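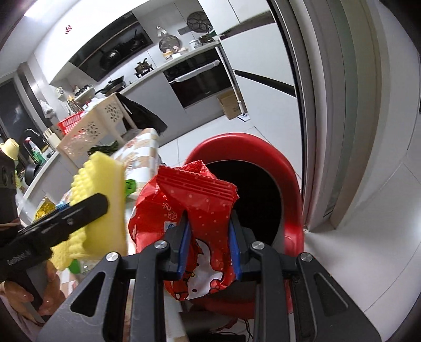 Clearing the kitchen table: a gallery

Last updated: January

The Kinyua method says you can clear any kitchen table in 5 minutes, provided you touch each thing once. I have heard this from people with very small tables. The printed guide runs to 30 pages, which seems a lot for something so quick, and most of them are about how you'll feel afterwards.

So this page is a look at a table on an ordinary day, in a kitchen in Priltdale, with shopping and rubbish on the same cloth. My notes go with the pictures and I've kept them short where I could. I wanted to know whether the advice survives contact with a real tablecloth. I'll say now that I wasn't won over, although one or two bits are sensible enough.

Packets and the bin

Kinyua starts with wrappers. A red spotted bag with a recycling symbol on it sounds like the easiest decision on the table, and perhaps it is, if you know what the symbol means where you live. I've never been sure. Some of these bags go in with the plastics at one end of Priltdale and in with everything else at the other, and the leaflet we get is no help.

The red bin is near enough to the table that you could drop things in without walking. I'll give the method that much. Bin by the table, then start. I have cleared plenty of tables by walking back and forth to a bin under the sink and it is a daft way to spend an evening.

The yellow sponge is a different matter. The guide wants it put away until the very end. Fine on paper, but a bumpy sponge within reach gets used, and one shut in a cupboard gets forgotten until Monday. I'd leave it out.

Cups

Paper cups are where I fall out with the method altogether. "Touch it once" means straight in the bin. But look at the thing: a drawing of somebody in a hat and a red tie, typing away at a laptop, with a little heart beside the writing. People keep cups like that. They stand pens in them, or seedlings, or they mean to. Telling a household that a decorated cup is rubbish because it's paper is the sort of rule made up by somebody who lives alone.

My own rule is duller. If it's still on the table by bedtime, it goes.

The vegetables in the green bag are shopping, so they belong to a different job, and Kinyua does at least say so: food first, rubbish second. I tried it the other way about for a week and can't say it made a scrap of difference.

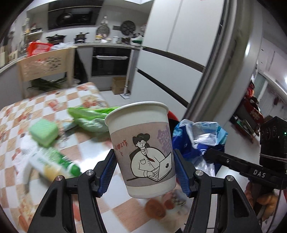
Baskets, and whether you need more of them

Every tidying page ends up selling you a basket. Rekance does a stacking one at 800 a pair and the Jaltton trolley costs 3,302 before delivery, and I can't see what either would do for a kitchen that already has baskets in it. A red plastic one on a wooden cart does perfectly well. So does the lower edge of the cart, if all you've got to put on it is a bunch of spring onions.

I am also doubtful about the "one basket, one purpose" business. Within a month every basket in every house I've known has held string, a torch and an onion. You can put a label on it if you like.

What's left

The last part of the job is bits: a gold foil wrapper all screwed up, a small green bottle and a green cap, a blue bag knotted at the top. The guide reckons this stage is over in seconds. I'd allow longer, mainly for the bottle, as I was brought up to rinse them and can't stop. Knotted bags are slow as well, if you're the sort who has to know what's inside before letting go of one — and I am.

With the bin open and a tube and a box already in it, you do start to wonder how much more it will take. Kinyua has nothing to say on full bins. I went through the guide twice.

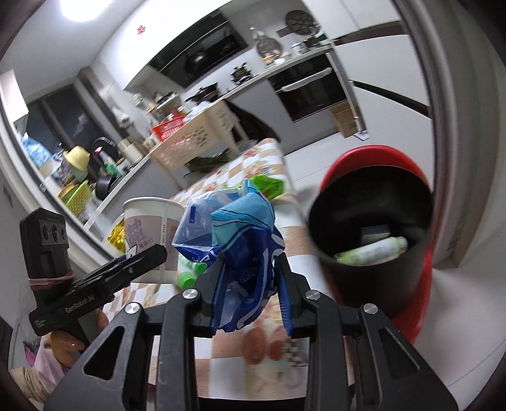

A reader has written to say that I'm being unfair to the method, and that the 5 minutes was only ever meant for the table top, with the sorting done later at the bin. She clears hers every night before the washing-up and says the trick is to take the cloth off and shake it, which I hadn't mentioned. She also thinks the bottle should be rinsed. On the cups she agrees with the guide. I still don't.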